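Search this forum
Advanced search

Handheld grippers – buy two pairs now or wait?
Posted in Budget & Purchasing, July, by tallgrass_ops

Have to get the equipment plan in before the end of the month. We need handheld grippers for the clothing work, folding and sorting mostly. Ditodel wants 2,000 a pair, Wirholm is 568 but the finger pads are extra and they wont say how long they last. Total pot is small. What would you do

kestrel9
Wirholm. Buy cheap, wear them out, find out what you need. Then spend.

mudroom
Disagree. We did that. Spent more on pads and shipping than we saved, plus a month of waiting on parts. Ask for the pad price in writing – before you sign anything.

tallgrass_ops
Asked. 50 a set, they say. No word on lead time.

kestrel9
50 is fine?? Still way under 2,000.

mudroom
Depends how many sets you burn. Fleece and plush are a different job from tshirts, thick stuff bunches up between the pads. Price it on your worst fabric.

tallgrass_ops
Fair. Thick stuff is most of our list, fleece on top of a plush blanket and so on:

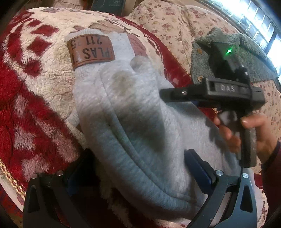

Anneliese Pfeiffer says to put the spares on their own budget line, or they get cut first when the numbers get squeezed. She also wants one pair on loan before any order goes in. Akuvine does loans I think, Ogola used to.

kestrel9
Loan is ok but dont let it eat the whole summer.

mudroom
Two weeks, thick fabrics only, write down every pad change. Then do the math.

tallgrass_ops
ok. Emailing Akuvine tonight, will post teh quote when I get it

Contact us | Copyright Forum Staff | Back to top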